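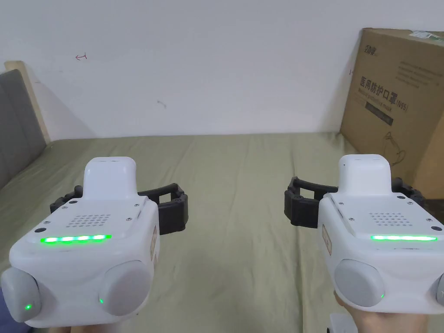 *Both grippers over the bed, light bars green.*

**Hand-held gripper pair: pre-session checklist with comments**
Firkmont Student Robotics Club, bed-making project
March 2019

Hello all, and thank you for being so patient with the old form, which had grown to four sides and was mostly crossings-out. I've gone through it with a cup of tea and kept the parts we really use. Please fill it in before every session, even if you only mean to do one quick practice, and do write comments — I read every one of them and they are a great help when we plan the next week.

Set: pair 2
Kit record: 2135
Task: smoothing and folding the sheet

## Bodies and fittings

- [x] Shells free of cracks, both sides
- [x] Tan label present on each gripper
- [x] Round pads on the front firmly seated
- [ ] Screws checked with the small driver

*Comment:* Left unticked as the small driver has gone missing again. I went over the screws by fingernail and none of them moved, but that isn't a proper check, so would whoever has the driver please pop it back in the Jidon tin?

## Lights and sound

- [x] Light bar green on both
- [x] Small green lights showing on the pads
- [x] Start tone heard from each speaker

*Comment:* The right one sounded a bit quieter than the left to my ears. It may well be fluff in the grille, so a soft dry brush first, please, and no poking about with pins.

## Fingers

- [x] Open and close fully, 2 slow cycles each
- [x] No fabric threads caught in the joints
- [x] Grip held on a folded corner of sheet

*Comment:* Lovely and smooth after the new grease from Clovholm. Keep it well away from the sheet, though, as we spent most of October trying to wash the last lot out of a pillowcase.

## Bed and surroundings

- [x] Sheet covers the working area
- [x] Headboard steady when pushed gently
- [ ] Large boxes moved off the bed

*Comment:* The big mask carton is still up against the wall on the right. It needs to go on the floor before anyone starts a full-width fold.

## Recording

- [x] Space for 300 short runs
- [x] Run numbering carries on from 384
- [x] Spare batteries on charge

*Comment:* If you're following the Živković worksheet, use its running order and write "Z" beside your first run.

**Result:** fit for practice runs. Full-width folds to wait until the carton is down and the screws have been done properly.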